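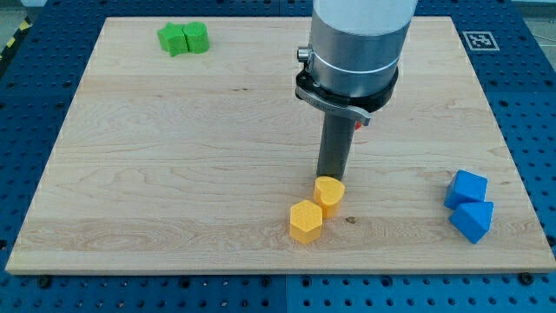
Is kinesthetic teaching (grabbing the arm and pushing it through the motion) really worse than teleop for a policy that has to work from camera images, or is that something people repeat because they own a teleop rig? My task is tabletop block pushing. Foam blocks on a maple board, sorted by color, and the arm has one straight gray finger to shove them with. I have them paired at the moment, yellow with yellow, blue with blue and green with green, and the instruction set is things like "separate the yellow heart from the hexagon" or "bring the green star down to the blue cube." Everything is in a plane, more or less. No grasping at all.

I have recorded 52 demonstrations so far by hand guiding. My colleague Heikki says I should throw them all out and start over with a gamepad, and he quoted me 2,000 as the number I'd need before anything works. I asked where that figure comes from and he said "papers." I have read some of those papers, and half of them don't say who gave the demos or how many got dropped for being bad.

My reasons for staying with hand guiding:

It's fast. I can do a push in one go, and I can feel when the finger is against the foam.

I don't have to learn a controller. I tried the gamepad in April and kept going around the far side of a block and then nudging it the wrong way, since left on the stick was not left from my chair.

It costs nothing. The arm already has a free-drive mode.

The trained policy is not good. It goes to the correct block most of the time and then hovers or slides along the side of it. With the heart it is hopeless, the finger drops into the notch or skids off a lobe. I'd like to know if this is the teaching method or simply too little data before I spend weeks on Heikki's version. Please don't answer "it depends."

Posted by Siv Rønning, June 2021

3 answers

Answer from Torbjørn Strömberg (accepted)

It's mostly the teaching method, but I don't think the reason is the one your colleague has in mind.

When you hand guide, what gets recorded as the action? On most setups it's the measured joint positions, shifted by a step, and you pretend those were commands. In free space that's fine. In contact it isn't. Your hand supplies the force that moves the foam. The log contains only where the finger ended up. Play that back through a position controller and the finger lags a little behind, it never leans on the block the way you did, and you get exactly the hovering and side-sliding you describe. With teleop the recorded command is the thing that made the arm move, lag included, so what the policy learns to output is what the controller was really given.

Foam is light, so I'd expect the gap to be small for you, but small is enough when the contact is one thin finger on a curved heart.

The second problem is your body. If the policy sees camera images and your hand and sleeve are in every training image, it has learned with a cue that vanishes at run time. Are you in the images? You didn't say. Some people guide the arm first, then reset the blocks and replay the motion with nobody touching it, and record the images on the replay. I have done this. It works okay for pushing if you put the blocks back carefully, and it has a nice side effect: a demo that fails on replay gets thrown away, which tells you how many of your 52 were any good in the first place. I would do that before anything else. It's an afternoon.

I'm not convinced by the 2,000. It may be true for a policy that takes free-form language and any arrangement of blocks. If you cut down to one instruction, say splitting the two yellow ones, you'll know far sooner whether the approach has legs. I'd also leave the heart out at first and push the cube. A flat face forgives a lot.

On the gamepad: rotate the axes so that left is left from where you sit. That is a two-line change and your April experience says nothing about teleop until you've made it. Limit it to planar motion with the height fixed, too. You don't need 6 degrees of freedom to push a block across a board, and every one you leave unlocked will show up in the data as wobble.

Comment by Siv Rønning: Yes, my hand is in all of them. Replayed the lot at the weekend. I'm not going to give the survival rate but it was humbling. Still not sold on teleop, the replayed set might be enough.

Comment by Torbjørn Strömberg: Might be. Train on it and see, I'd be interested either way.

Answer from Märta Blomqvist

We went through this at Dahlgren with a sorting cell and ended up with both. I'll give you the unflattering version.

Teleop demos look better on paper and are slower to collect. Our operators needed 3 sessions each before their demos stopped hurting the policy. The early ones were full of pauses, where the person stopped to think and the arm just sat there, and the policy learned to sit there too. If you switch, trim the pauses or you'll trade hovering for a different kind of hovering.

Hand guided demos were smoother, but people dragged the arm by the wrist and tilted the tool without noticing. Check your logs for that. If the finger leans over during a push, the tip is not where a vertical finger would put it, and a policy that only commands x and y can't reproduce it. Lock the orientation in free-drive if your arm allows it. Ours did, buried in a menu.

The part I disagree with in the other answer is starting with the cube. We started easy and it told us very little about the hard parts. I'd keep the heart in, even if only in a handful of demos, and always push it from the rounded side or a straight flank, never in the notch. Be consistent. If half your demos come in at the left lobe and half at the right, a plain regression policy will average them and go straight up the middle — which sounds to me a lot like what you have now.

And record corrections. Let the policy run until it starts going wrong, take over, and bring it back. That is the real argument for teleop as far as I'm concerned, because taking over by hand halfway through is awkward and on some arms trips the protective stop. A few dozen of those did more for us than the next big batch of clean demos.

Comment by Heikki Koivisto: I'm the colleague. For the record I said "up to" 2,000.

Comment by Siv Rønning: You did not.

Comment by Retno Gunawan: Does the averaging thing go away if the policy predicts a distribution? I keep seeing that claimed.

Comment by Märta Blomqvist: It helps. I wouldn't say it goes away. With this few demos I'd fix the demos first.

Answer from Retno Gunawan

just buy a spacemouse. we have one on the Pukdale bench and it's fine, a new person gets decent at it before lunch. hand guiding is for welding paths

Comment by Torbjørn Strömberg: Decent at what, though? Pushing or picking? They're pretty different to teleoperate.

Comment by Retno Gunawan: picking. ok fair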